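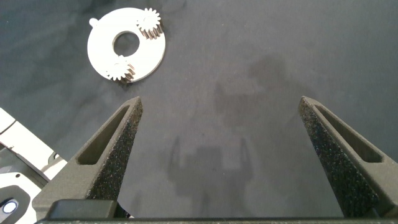 White ring plate with two of the small gears on it, dark cloth underneath.

2021-07-05

Odometer at 3,481 miles this morning. Cold start took two tries with the choke at half. Idle settled at 1,100 after the second minute, a little high, so I backed the screw out an eighth of a turn and left it.

Oil change on the Drakus. The manual gives the interval as 3,000 and I ran over it in June on the trip out to Tehrani and back. Drain plug washer was flattened, replaced with copper. Old oil dark, no glitter on the magnet apart from the usual gray paste. Filled to the upper line on the sight glass, bike upright on the center stand. Drain plug torqued to spec, then wiped and marked with paint.

Rear chain had 50 mm of slack at the tight spot. Spec is 30 to 40. Moved both adjusters back one and a half flats, checked the swingarm marks, checked again with a straightedge on the sprocket. The marks disagree with the straightedge by less than a millimeter -- I went with the straightedge. Axle nut tightened, new cotter pin. The chain is a Tuser and has nearly 12 months on it. One stiff link about a hand's width from the master link. Worked some oil into it and it loosened, but it will want watching.

Front pads: 3 mm left on the inner, slightly more on the outer. Slider pins cleaned and greased. Lever feel unchanged.

The Pidus panniers still rattle on the left side. Rubber bushing at the lower mount has gone oval. Cut a temporary one from heater hose. Fits, ugly.

Test ride of 22 miles after lunch, county road out and the highway back. No leaks at the plug. Small flat spot at 4,000 rpm in third, same as last week, absent in fourth. Could be the left carb needle. Tire pressures 33 front, 36 rear, taken cold before leaving.

Still to do: valve clearances, fork seals, order bushings. Next oil change in another 3,000, or 600 sooner if the weather stays this hot.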